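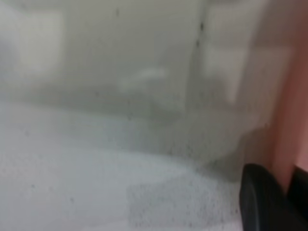 Progress report to the Murnance small projects fund
Project: Trodino tabletop arm, wiping and crumb clearing
Reporting period: second of three, ending February
Site: Rultby shared workshop, bench bay and trial corner

1. Status

The arm is assembled, powered and repeatable enough to run unattended motion sequences on the bench. The gripper, wrist camera and control software work together. Wiping of flat surfaces is at the trial stage. Clearing debris from inside a walled container is behind schedule and is the main subject of this report. Expenditure is within the approved amount and no variation is requested.

2. Work completed

2.1 Mechanical

The two-finger gripper has been rebuilt with the second version of the printed fingers. The first version flexed at the root when the tip was loaded sideways, and the tip position could not be trusted during a wiping stroke. The new fingers are thicker at the root and have a rounded tip, which slides along a surface without digging in. They are printed in black. Glossy filament was tried and dropped, as highlights on the fingers were being picked up by the speck detector as targets.

The wrist joint was stripped and reassembled after a grub screw worked loose. Thread locker has been applied to all grub screws from the elbow outward. The shoulder still has a small amount of backlash. It is taken up by always approaching the work from the same side, and I do not propose to spend money on it in this project.

2.2 Electrical

The supply was replaced with a unit of higher current rating. The original sagged when the shoulder and elbow accelerated together, and the controller would reset partway through a move. No resets have been logged with the replacement.

Cable management remains poor. The camera lead and the motor lead now share a single sleeve from the elbow to the base, with a service loop at the wrist. From the base down, the wiring has not been tidied. Proper trunking along the underside of the table is listed in section 5.

2.3 Software

The motion code was moved from the original scripts to the Kanaujia motion library in the first half of the period. The port took longer than planned, mostly in matching joint sign conventions. The benefit is that speed and force limits are now set in one place and apply to every sequence.

The speck detector works on wrist camera images. It subtracts a smoothed copy of the image from the original and keeps what is left above a threshold. It is simple and fast, and its faults are easy to trace. The archive used for tuning holds 1,000 wrist images, of which 539 have been labelled by hand. Labelling will continue as time allows, with priority given to images taken inside containers.

3. Trials

3.1 Flat surface

The flat trials use a white tabletop. White was chosen for contrast with dark debris, and the contrast is good. The difficulty is at the other end of the scale: old smudges and the hazy marks left by earlier wiping are faint, broad and grey, and the detector has to ignore them while keeping a genuine fleck a few pixels wide.

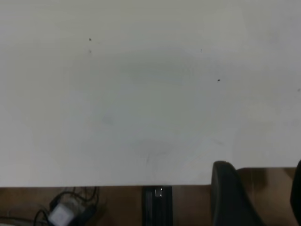
Raising the threshold removes the smudges and loses the smallest specks with them. A size filter was added so that broad patches are rejected before thresholding. This has been satisfactory under the overhead lights and less so in late afternoon, when light from the roller door shades the table unevenly. A detection mask has also been added for the front edge of the table. Without it, the arm would sometimes plan a stroke toward a mark on the floor, which the software limits then refused, ending the sequence.

The longest unattended flat run in the period was 55 strokes. It was stopped by hand at closing time. Stroke spacing is set at half the cloth width to give full overlap. This is conservative and could be relaxed to shorten the cycle.

3.2 Walled containers

Results inside containers are not yet acceptable. Three separate problems have been identified.

The first is focus. The wrist camera has a fixed lens set for the flat table height. When the gripper descends between walls the camera comes closer than that lens allows, and the image softens until fine debris smears into its background. A cluster of specks may still be found as a darker grainy area, but single specks are lost. Software sharpening was tested and raised the false detections along with the true ones. It has been removed.

The second is reflection. Pale glossy walls return bright patches from the lights and windows. The patches move as the wrist moves, and their borders are strong enough to be mistaken for the edges of objects. Comparing two images from slightly different wrist positions allows most of them to be rejected, as a reflection shifts differently from a mark on the wall. The method costs an extra move and an extra image per stroke.

The third is reach. Where the floor of a container curves up into the wall, a flat wiping stroke leaves a strip untouched. The planner treats floor and wall as two flat planes meeting at a line. A rounded corner needs a stroke that rolls the wrist as it climbs, and the present wrist range permits this on the near and side walls only. On the far wall the gripper body fouls the rim before the cloth reaches the corner.

4. Budget and schedule

Materials spending for the period covered filament, the replacement supply, sleeving, connectors and cloths. Five printed finger sets were budgeted; 5 have now been used, including two failed prints that were charged to the project. Further sets will be printed from workshop stock at my own cost. Receipts are attached to the emailed copy of this report.

The milestone for flat wiping has been met. The milestone for container clearing was due at the end of this period and has not been met. I estimate that it will be reached by the middle of the third period if the lens change described below is effective. The final milestone, a combined table and container sequence started from one button, is unchanged but has no slack left ahead of it.

5. Work planned for the next period

Replace the fixed lens with a manually adjustable one and set it for a compromise distance. If neither height gives usable images at the compromise setting, a second camera will be fitted lower on the wrist and the first kept for flat work.

Fit a diffuser over the bay lights and a blind at the roller door end. The workshop has agreed to both provided that they can be taken down when the bay is booked by other members.

Write and test the rolling stroke for curved corners, near and side walls first. The far wall will be attempted by turning the container by hand between passes. A turntable would do this automatically but falls outside the approved scope.

Install trunking beneath the table and lift all leads and power adapters off the floor. This is a condition of the workshop's electrical inspection as well as a reliability measure.

Repeat the flat trials after the lens change, with the present detector settings as a baseline, to confirm that nothing has been lost.

6. Risks

The lens change is the principal risk, as the remaining container work depends on it. The wider field of view of some candidate lenses would also bring more of the fingers into the image and require the mask to be redrawn. Finger wear is a minor risk. The tips show polishing on the contact face, and a replacement set is kept ready.

Bay availability is the other constraint. Evening sessions start at 6 pm and the arm must be packed down by 10 pm, with recalibration needed each time it is set up again. A locating plate bolted to the table would cut the recalibration to a short check. The drawing is done and the plate will be cut when the router is next free.

7. Action requested from the fund

Approval to move the container clearing milestone to the middle of the third period, with no change to the total grant or the end date.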